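Ostia grippers, rev D: bushings, pads, cable exit

17th January

Rev C lasted until the second week of bench cycling. The upper pivot on the left finger started to clunk, and by cycle 1674 the pad tip could be moved side to side by hand more than the width of the pad's own glue line. The printed bore had gone oval. Every joint was a steel pin running straight in the print, which I did in September to save an order from Vornier, and which I would not do again.

Rev D puts a brass bushing in every main pivot. Changes, in the order I made them:

Bores. Printed undersize and reamed by hand in a drill press with the power off. Turning the chuck by hand takes longer but the reamer doesn't grab. I tried melting the bushings in with a soldering iron first, the way you would do a threaded insert. They went in crooked. A bushing has no knurl to speak of and the plastic flows up into the bore, so you end up reaming anyway, with a tilted part. Press fit with a drop of retaining compound has been fine.

Link profile. The links are thicker by one wall on each side. The old ones flexed before the pad did, so the measured opening was wrong under load. The encoder reads the drive gear and knows nothing about what the links are doing after it. I had been blaming the encoder for most of a month. Apologies to the encoder.

Pads. Black foam, glued to a flat backing, cut as an upright block. I had silicone on rev B and it gripped very well and let go very badly. Anything light came up with the finger when the jaws opened. Foam releases cleanly and tolerates a bad approach angle. It also sheds and takes a set if the gripper is stored closed, so they now get stored open with a scrap of print wedged between the links. Pads are a consumable. I cut a strip at a time.

Cable exit. This moved to the rear of the housing. On rev C it left from the side and pulled on the wrist whenever I turned the palm up. You could see it in the logs as a small roll offset that appeared and disappeared depending on where I was standing. The strain relief is two zip ties and a printed saddle, nothing clever.

Plate. Still the triangular one. Maxine Pryor asked why it isn't a rectangle and the answer is that three fixings sit flat on a slightly warped housing and four don't. It has more holes than I use.

Weight came out at 273 grams per gripper without the cable. That is heavier than rev C. After half an hour I notice it in the thumb, so I work in shorter sessions and put them down between runs. Moving the mass back toward the palm would help more than taking material off the links, and the housing is the obvious place to start when I do rev E.

Cycling results so far: 2000 open/close cycles on one finger pair with no play I can feel and none I can measure with the indicator I own. The target is 3000, and then I will take the joints apart and look at the bores properly. The rig is a windshield wiper motor and a crank, and it is loud enough that I only run it when the rest of the shop at Marnincombe is out. Lindsay Tapsell lent me a counter with a reset button that has to be taped over.

For handling tests I have gone back to the mug tree. It is a useful thing to have on a table. The pole is thin and smooth, the base is wide enough that you can't tip it by accident too easily, and the hooks at the top make you come in from a particular direction or collide with everything. It also punishes bad timing between the two hands. If one gripper arrives early it nudges the pole and the other one is now aimed at where the pole used to be.

Two things still bother me. The jaws close symmetrically and the hand doesn't, so I keep landing the near pad first and dragging the object across. I may just have to learn it. The other is the thread locker on the plate screws, which I put on too heavily and which has crept under one of the heads.
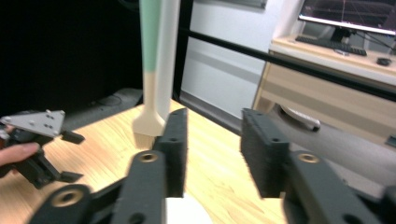
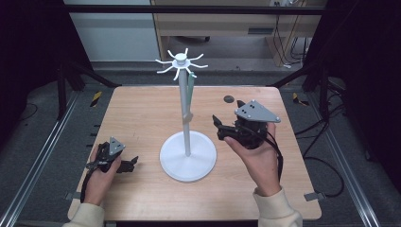

Both grippers at the table. The whole mug tree is in the second one.

Files are not up yet. The link drawings are okay to share but the housing still has a boss in it left over from the Mudgway controller board, which I stopped using two revisions ago, and I would like to take that out before anybody prints one. If you have rev C parts already, the pins and the pad backings carry over. The links and the housing don't.

Next is the teardown at the end of the cycle test, then the reamer needs sharpening or replacing. It was chattering on the last two bores.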